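Revised 1 June 2021. Applies to the Totora counter scale with the Lilness label printer. Read Section 1 (Safety) before continuing.

## Section 2. Placing, leveling and first use

The scale is supplied with its feet retracted and its weighing pan packed separately. It must be placed, leveled and allowed to warm up before any item is weighed for sale. Allow an hour for the whole procedure, most of which is waiting time.

### 2.1 Choosing a position

1. Select a table or counter that does not flex when a hand is pressed on its center. Folding tables are acceptable if the leg locks are fully engaged.
2. Keep the scale away from doors, fans and open refrigerators. Moving air on the pan will cause the last digit of the display to drift.
3. If the table is covered, draw the cloth tight before the scale is set down. Bare or covered, the surface should be free of crumbs and grit under all four feet. Produce may remain on the table during set-up, provided that it does not touch the housing or the pan.

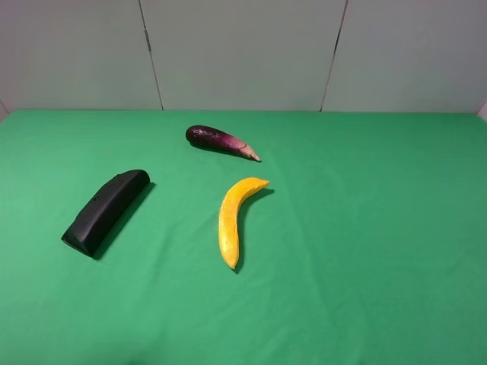

4. Route the power cord behind the scale. A cord that rests against the pan will add to or subtract from every reading.
5. Place the label printer to the right of the scale, with its paper door facing the operator. The connecting cable is short and should not be extended.

**Caution:** Do not lift the scale by its pan or by the display column. Grip the base with both hands.

### 2.2 Leveling

1. Lower each foot by turning it clockwise until it touches the table.
2. Look at the bubble level under the left side of the display. Adjust the front feet first, then the rear feet, until the bubble rests inside the circle.
3. Press lightly on each corner of the base. If the scale rocks, lower the foot at that corner by a quarter turn and check the bubble again.
4. Fit the weighing pan. It should drop onto its pins without force.

A thick or quilted covering compresses slowly under the feet, and the bubble may move during the first hour. Use a thin, flat covering wherever possible and repeat the level check before opening for business.

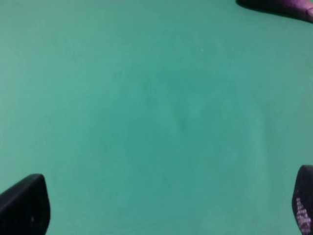
*Figure 2. Green surface, plain finish.*

### 2.3 Warm-up and zero

1. Switch on the scale with the pan empty. The display runs through its segments and then shows a row of dashes.
2. Wait for the dashes to clear. The warm-up period is 17 minutes and cannot be shortened. Switching the scale off during this period starts it again from the beginning.
3. When the display shows zero, press **ZERO** once. The small arrow beside the word "Stable" should light.
4. If the arrow does not light, look for a draft, a cord touching the pan, or a person leaning on the table.

**Note:** The warm-up is required each time the scale has been disconnected from its power supply. It is not required after standby.

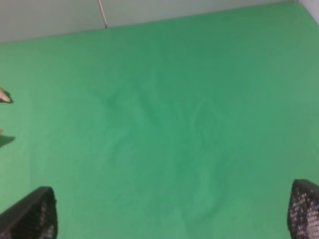

Zoi Raptis asked during the review of this section whether the scale could be left in standby overnight to save the morning wait. It may be, and the Giltby market office recommends it for consecutive trading days. Disconnect the scale if it will stand unused for longer than a weekend.

### 2.4 Entering item codes

The memory is supplied with 297 item codes already loaded. Codes may be renamed or deleted, and new ones may be added as follows.

1. Press and hold **ITEM** until the display shows "Edit."
2. Type the new code on the number pad and press **ENTER**. If the code is already in use, the present name appears and must be confirmed before it can be changed.
3. Type the name. Use the name your customers use – a label that reads "eggplant" will be understood at more counters than one that reads "aubergine."
4. Select whether the item is sold by weight or by the piece.
5. Enter the price and press **ENTER** twice to save. 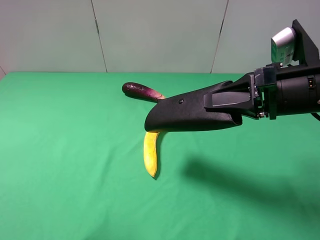

Prices entered in this way take effect at once and apply to all labels printed from that moment. Labels already printed are not affected and must be removed by hand if the price has changed. The full memory holds 1,659 codes. When it is full, the display shows "Mem" and no further item can be saved until one is deleted.

**Caution:** Deleting a code also deletes its sales record. Print the day report first if the figures will be needed.

### 2.5 Test label

1. Place any item of known weight on the pan and wait for the "Stable" arrow.
2. Enter its code and press **PRINT**.
3. Compare the weight on the label with the weight on the display. They must be the same.
4. Check that the date is correct. If it is not, see Section 5 (Clock and calendar).

If the label is blank, the roll has been loaded with the coated side facing down. Open the paper door, turn the roll over, and print again. If the weights differ, do not use the scale for trade. Disconnect it and contact Ettore Barbieri at the Giltby market office, stating the serial number from the plate beneath the base.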